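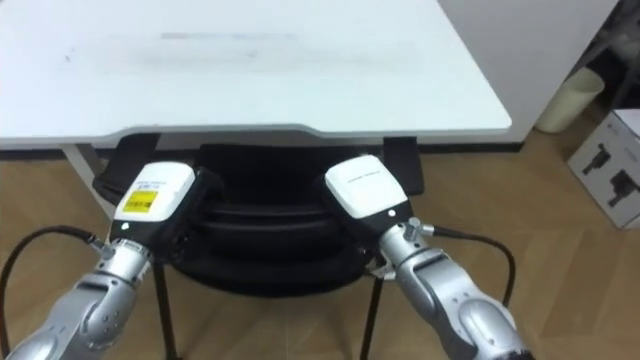
Progress report to the Wullbridge fund: seating and small rooms

The grant was for refitting the meeting and study rooms at Wullbridge so that people could find a chair, sit on it and leave the place fit for the next group. We have spent part of it on furniture and part on tidying. I am more confident about the first than the second.

Tables and chairs

The Prokow tables are in. They are white, as the catalogue promised, and white shows every mark. Prokow calls the finish wipeable, a claim I would like to see tested over a full winter before we order more. The front edge has a shallow curve to it that was sold to us as an aid to comfort. I can't find anyone who noticed until it was mentioned.

The chairs are black and go under the tables well enough when somebody pushes them in. That is the whole of our tidying policy at present: chair under the table when you leave. Burik, who advised on layout, expected it to become habit by June. It has not, and their interim note reads as though it has. I would treat the note with caution.

Spending to date on chairs is $1,627, against a line of $2,000 less the $200 we moved to floor protection. Delivery took eight weeks.

The small room 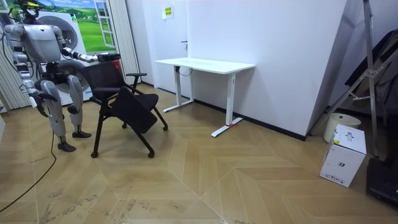

Do the chairs on casters need a different rule from the ones on plain legs?

The same rule applies to both, but casters drift, so those chairs should be turned to face the table and pushed in by the backrest until the seat is well under.

Kaewsai quoted $700 to supply storage hooks, labels and a laminated floor plan. I have not accepted. A floor plan will not move a chair, and we already have signs that go unread. If the fund wants the money used this year, I would sooner put it toward spare casters and a decent vacuum.

Still to do

Remaining chairs to be checked for loose arms. Curtain colour for the large room undecided. Burik's final visit is not booked, and I would like their attendance figures in hand before we pay for it.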